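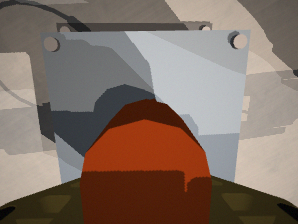
Simulated close-up of the gripper with a pale gray plate standing behind it, shown at the Bririco open day.

Bririco opened its automation workshop to visitors on Wednesday, with two sessions on how the company plans gripping tasks in simulation before running them on hardware. Around 500 people had registered, mostly from machine shops and technical colleges in the region.

The first session, led by controls engineer Lesego Tshabalala, covered plate handling. Attendees followed the simulated task on a large display and could ask for it to be stopped at any point. Tshabalala spent most of her time on the approach phase — the last stretch of travel before contact — where small errors in the modeled position of a part cause the most trouble later on the floor.

"Flat parts with through-holes look easy," she said. "The holes give you a good reference, but the view from the gripper gets crowded quickly once you are close."

The display used the gripper-level view for much of the session. Visitors asked about shading and cast shadows, and whether either affects part detection. Tshabalala said her group tests each task under four lighting setups and discards any program that fails in one of them.

Xolani Fourie ran the second session, on moving a finished program from the simulator to a production cell. The company's planning software, Planoto, exports joint paths directly, but force limits are still entered by hand and checked by a second engineer. Fourie said a typical changeover for a new plate size takes six hours, including trial runs at reduced speed.

Questions at the end dealt largely with licensing and with support for older controllers. Pieter Mabuza, who manages the workshop, said support for two legacy models is under test and that no release date has been set.

Slides from both sessions are available at the front desk on request. The next open day is planned for August, and registration will be handled through the Bririco training office.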